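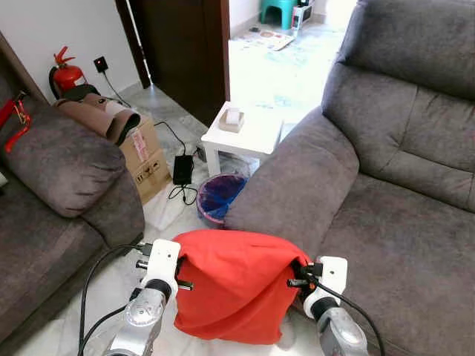
Liam Nuttall wrote to me after the last version of this talk that I had spent too long on the shelf and too little on the buyer. The buyer decides in January, he wrote, and the shopper only sees what is left. I think he is right, so today I start with the buyer.

Slide 1. Title. Say good morning, wait for the people at the back to sit.

Slide 2. The situation at Garside. When I took over the account, we sold 31 items to them. Each had its own promotion calendar, and the calendars were made by different people. The buyer received our plans as separate files and had to put them together by herself. Ask the room: who has a customer like this? Leave time for hands.

Slide 3. What the buyer wanted. She did not ask for a lower price in our first meeting. She asked for one page for each quarter, with the volume, the discount and the delivery week. We needed almost 13 weeks to produce the first one. Admit this openly. The delay was inside our company, between sales and finance.

Slide 4. Cutting the range. We proposed to take out the slow items before the buyer did it. Reece Fairclough was against it at the beginning, and his argument was serious: a lost place on the shelf is difficult to win back. We agreed to test it in the northern stores only. Do not go into the store list here, it is in the handout.

Slide 5. Numbers. Before the test, the northern stores ordered 2480 cases in the quarter. During the test they ordered 650 cases more, with fewer items. Say clearly that Pindano, our main competitor there, had a supply problem in the same period. I cannot separate the two effects and I will not try.

Slide 6. Biltuvo. Same method, weaker result. Their buyer changed in the middle of the year and the new one had other targets. We sent him the page which his colleague had liked. I should have visited him first and asked again what he needs.

Slide 7. How we work at Clenent now. The account manager writes the page, finance checks it on Tuesday, and after this no one changes it without a call to the customer.

If there is time: the story of the wrong delivery week. If not, go directly to questions.

Questions. Somebody will ask about trade spend. Answer that the total stayed the same and we moved it between items. For the split by item, ask them to write to me.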